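## 3. Materials and Methods

### 3.1 Bowls and stacking condition

![](#)
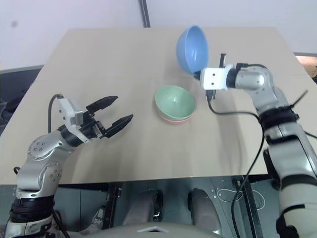
**Figure 2.** A light blue bowl held above two stacked bowls on a pale beige table.

Stackable bowls are sold to canteens mainly on the space they save, but stacking also affects how they dry. When one bowl rests inside another, water left on the inner wall of the lower bowl and the outer wall of the upper one is held in a narrow gap with little air exchange. Earlier work on tableware drying has dealt mostly with single pieces on open racks. The present study measured water retained in nested stacks under ordinary kitchen conditions.

Three bowl models were tested, referred to by supplier as Bidari, Lilier and Pretley. All are round and have no handles. The Bidari bowl has a plain foot and a steep wall, so that nested pieces touch along a wide band near the base. The Lilier bowl has a raised ring under the rim that keeps the walls apart. The Pretley bowl has neither feature and a shallower wall. The bowls were bought new and washed 52 times before the first trial, to remove any surface residue from manufacture and to bring the finish closer to that of pieces in regular use.

### 3.2 Wetting and stacking

Each bowl was weighed dry, held under water for ten seconds, lifted out rim down, and drained for five seconds. It was then turned upright and placed in the stack. Stacks were two, four or six bowls high. Control bowls were treated in the same way but left upright and alone on the same shelf. No bowl was wiped at any stage.

Stacks stood in a closed room with no forced air. Temperature and humidity were logged at shelf height, and trials in which either value left the set range were discarded and repeated. After the drying period the stack was taken apart from the top down, and each bowl was weighed within 20 seconds of being lifted. Retained water was taken as the difference between this weight and the dry weight.

A total of 1,476 weighings were kept for analysis. Scale drift was checked against a 100 g reference mass before and after each stack. Where the two readings differed by more than the stated resolution of the scale, the whole stack was excluded.

### 3.3 Contact area

Contact between nested bowls was estimated with a thin layer of washable dye applied to the outer wall of the upper bowl. After one placement and removal, the marked region on the lower bowl was traced onto film and its area was measured. The procedure was carried out for 109 pairs. Pairs in which the upper bowl had visibly slipped during placement were traced a second time, and the second tracing was used.

The dye method gives an upper limit for true contact, as the layer has a thickness of its own and can mark the lower wall across a very small gap. The same layer thickness was used for all three models, so comparisons between them should be affected less than the absolute values.

### 3.4 Analysis

Retained water was modeled with bowl model, stack height and position in the stack as fixed effects, and stack as a random effect. Position was counted from the bottom. The top bowl was treated as a separate class, given that its inner wall is open to the room and only its outer wall faces another piece. Room humidity was entered as a covariate.

The drying rates reported by Biwott for single bowls on wire racks were not used as a baseline. Those trials began with the bowls rim down, and the starting water load is therefore lower than the one used in this study. The upright controls described in Section 3.2 serve as the reference in all comparisons that follow.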